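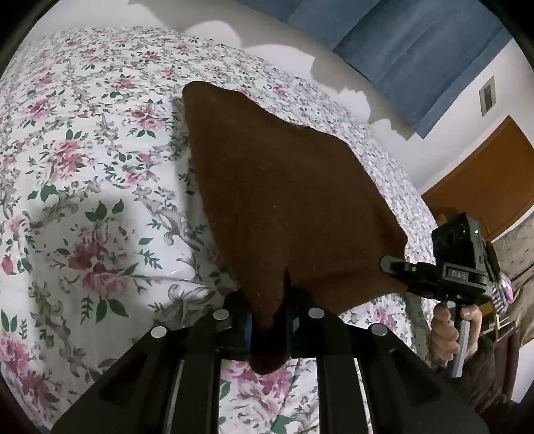 Pirmin Rainer wrote back that the dye bath had to be the problem, and that he'd had the same blotches on a linen batch in May until he stopped trusting the thermostat on his pot. Had I checked mine with a separate thermometer?

I hadn't, so I did, and what a great tip that was! Full log below for anyone else fighting with walnut hull dye on cotton.

Ticket: Uneven brown on large pieces
Status: Solved (I'm pretty sure!)
Opened by: Lorenz Nägeli
Board: Grodgate Home Dyers, Help Desk

Setup
Pot: Kodura electric, 19 liter
Dye: Sarisach walnut hull powder, 300 g per batch
Fabric: plain cotton from Wyss, 248 g per piece, prewashed
Mordant: alum, overnight

Problem
Small swatches come out a gorgeous even brown. Anything bigger than a pillowcase gets pale clouds along the folds and a dark band at one end. Washing again does nothing. Dyeing again makes the dark band darker and leaves the clouds where they were.

Test 1 – water
Switched from tap to filtered. The shade came out a touch warmer (I love it, I'm keeping it) but the clouds were still there. Not the water.

Test 2 – mordant
Pirmin asked if the alum was fully dissolved before the cloth went in. It wasn't always, I'll admit. Dissolved it in a jar of hot water first this time and stirred it into the bucket. Fewer small specks of darker color, same big clouds. Worth doing anyway.

Test 3 – temperature
Now the fun part. The dial said 80 C. My kitchen thermometer said 80 at the top and 91 at the bottom. That explains the dark band! The end of the cloth that sinks first sits right on the hot plate and drinks up all the color. I put an upturned steamer rack in the bottom and stirred every few minutes for the first half hour. Band gone on the very next piece. I did a little dance in the laundry room.

Test 4 – crowding
Clouds were still faintly there, so I went down from 2 pieces per bath to one. Also wetted the cloth properly first, a full hour in plain water, squeezing the air out by hand. I used to give it five minutes. The difference is huge, and I can't believe how long I skipped this.

Result
Even color from end to end, checked by daylight at the window and again under the lamp. One very slightly lighter spot near a corner that I can live with.

Still open
Does the rack need to be stainless? Mine is old and I don't want iron in the bath, as it turns walnut almost black. Pirmin thinks a ceramic plate would work too – will try it on the next piece and post the result under this ticket.

Last edit July 29, 2021: corrected the soaking time in Test 4.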